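Sorting and folding at Drarkent: notes for the Brerlow evening
Signe Bakke
November 10, 2021

Slide 1. Title
Say hello, thank Skjelbred for the room. Talk is 30 minutes, questions at the end. Folding tables at the back stay up afterwards for anyone who wants a go.

Slide 2. Where the clothes come from
We run a clothing exchange out of the old Arkura shop. People bring in what they no longer wear and take something else home. At the July swap we put out 112 pieces. 37 of those were shorts. I had planned one shelf for shorts and needed three.
Pause here, ask who has shorts at home that they haven't worn this year.

Slide 3. Why I fold shorts and don't hang them
Clip hangers take up a lot of rail and the clips leave marks on thin fabric. Folded shorts stack well if they are all folded to the same width. The trouble is that they are an awkward shape. A T-shirt is more or less a rectangle with sleeves. Shorts spread out at the bottom and the seam in the middle pulls everything out of line.

Slide 4. Laying out
Put the shorts on a bare table with the waistband away from you. A cloth on the table drags. Do up the button or snap before anything else, then pull the legs apart so you can see the centre seam all the way down.

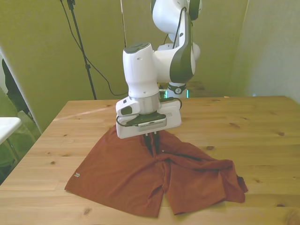
Slide 4: Rust-red shorts on the table, right hem still bunched.

Point to the right leg first. The left one is spread out broadly, but the right is crumpled at the hem and there is a darker fold between it and the crotch. If you fold now, those creases go inside and stay there. Then point to the raised fold near the top. Lift there, let the fabric drop back, and smooth downwards with a flat hand. Work from the waistband to the hem and finish one leg before starting the other.

Slide 5. The fold
Left leg over right, along the centre seam. The crotch sticks out as a small triangle. Tuck it in so you have a straight side. Then hem up to waistband, once for short pairs, in thirds for long ones. Waistband edge faces the front of the shelf so people can find the size label.
Do this live, twice. Slowly the first time. Don't talk during the second one.

Slide 6. What goes wrong
Drawstrings left hanging. Knot them loosely and tuck them inside.
Pockets inside out. Check before laying out.
Stacks too high. The bottom pairs get pulled out and the whole pile goes over. I stop at eight.

Slide 7. Sorting by size
Waist size first, colour second. We tried colour first at Drarkent. It looked lovely for 2 hours and then we were refolding all afternoon.

Slide 8. Questions
Likely ones: children's sizes (same fold, separate basket), ironing (we don't), swimwear (only with the tags on).
Leave the sign-up sheet for the next swap by the door.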